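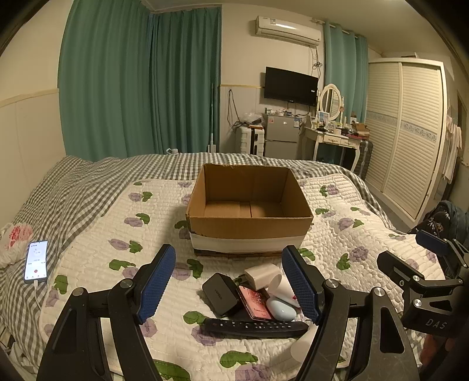
3.2 Beds as sorting surfaces

Bedrooms made up the largest share of the tidying records from Wornley and Ackroyd. Of the 1000 sessions logged in the two towns, 400 took place in a bedroom, and in most of those the bed was the main place where things were put down before they were put away. Desks and chests of drawers were used far less often, mainly for lack of clear space. The floor was used for larger items such as bags and shoes.

The way people worked was fairly uniform. Small belongings were gathered from shelves, pockets and bedside tables and laid on the bedding in one group, and a container was placed within arm's reach of them. The container was usually a cardboard box kept from an earlier delivery. Figure 2 has a typical arrangement, with an open box in the middle of a quilted pad and a small cluster of objects, among them a long black remote control and a flat red-and-pink pack, on the pad in front of it. Boxes with their flaps cut away were preferred by people who sorted often, who told us that flaps got in the way of the hand and folded back over the contents.

Soft bedding affects the work in two ways. First, it lets light objects tilt or sink, so that a thin item may lie partly under a thicker one and be missed on a first pass. Second, it hides things by pattern. On printed covers, participants took longer to find items close in colour to the print, and small white or pale items on a white ground were the ones most often left behind. Plain dark covers had the opposite effect and made black items such as chargers and remote controls harder to pick out.

We coded 3000 single placements from the bedroom sessions. Each was given one of four labels: boxed, returned to a shelf or drawer, thrown away, or left on the bed. Electrical items and their accessories were boxed more often than any other group. Toiletries and open packets tended to be returned to where they had been found. Remote controls were the least settled group. They were often picked up, moved to one side of the cluster and put down again, and several participants said they could not decide whether a remote control belonged to the bedroom at all.

Sessions with more than 10 objects on the bed at the start were handled differently. In these, people tended to make two or three loose piles before using the box, and the box itself was moved at least once, normally towards the pillow end. We return to this point in Section 4.1, where the bedroom records are set against those from kitchens and hallways.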